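How to Set Up a Small Parts Bench for Repair Work

Most of the time lost on a small repair goes into looking for things. You take a door latch or a coin mechanism apart, put the screws down somewhere, answer the phone, and come back to find one fewer than you had. The method below is the one we use in the Telholm workshop for latches, timers and small valves. It needs a table, a few open bins and one tray.

What you need

A light-colored table top, large enough that your elbows stay on it.
Open bins in one bright color, shallow enough to see into from your chair.
One flat metal tray with a raised rim.
Plain white paper, cut or bought to fit the tray.
A pencil and a roll of masking tape.

Step 1. Clear the table and wipe it down

Take everything off, including the things that always live there. Wipe the top with a damp cloth and let it dry. If your table is made of two panels, run a strip of tape over the seam on days when you handle anything smaller than an M2 screw.

Step 2. Place the tray first

The tray goes in the middle, where your hands rest naturally. All taking apart and putting together happens over the tray. Lay a stack of paper in it. When the top sheet gets oily or full of notes, pull it off and carry on with the next one. I write the job number in the corner of each sheet and keep the sheets with the job until it goes out.

Step 3. Put the bins on both sides

Parts waiting to be worked on go on the left, finished parts on the right. Left-handed people may want it the other way. Keep one kind of part to a bin. Coils and solenoids should have a bin to themselves, as their leads catch on everything else and drag small springs out with them.

Leave enough room between the bins and the tray to set down a screwdriver.
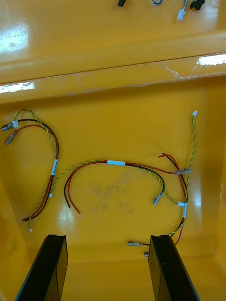
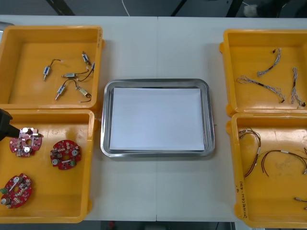 Maxence Bailly wrote in to ask whether the bins should be lined, having lost a few E-clips to static over the winter. He had tried cotton cloth and found the clips hooked themselves into the weave. A thin sheet of the gray foam sold under the name Statico worked better for him, but it had to be cut small enough to lie flat in the corners.

I have no strong view on that. For clips and tiny springs a liner is worth trying. For anything with a wire on it I would leave the bin bare.

Step 4. Label the table, and leave the bins plain

Stick a short piece of masking tape on the table in front of each bin and write on that. Bins get moved and swapped, and a label on the bin follows it to the wrong place. Tape on the table stays put and can be changed in a few seconds.

Step 5. Work in small batches

Bring no more than seven parts to the bench at once. Our last large order, 111 latches from Cultmont, was done this way and took three working days. Before that we used to tip a whole carton onto the table, and in December we spent most of an afternoon matching plungers to the wrong bodies.

Step 6. Empty the bench at the end

Anything unfinished goes back to the shelf with its paper sheet on top. Wipe out the bins. Dust and metal filings collect in the corners, and a soft paintbrush gets them out faster than a cloth.

A note on cost

The tray is the only thing worth spending on. Ours came from Vasseur and has a rolled rim that does not cut your wrist. Thin baking trays will do for a start - they bend after a while and then the paper slides about. Avoid anything with a ridged bottom, as round parts settle into the grooves and are hard to pick up with tweezers.

Last updated May 2021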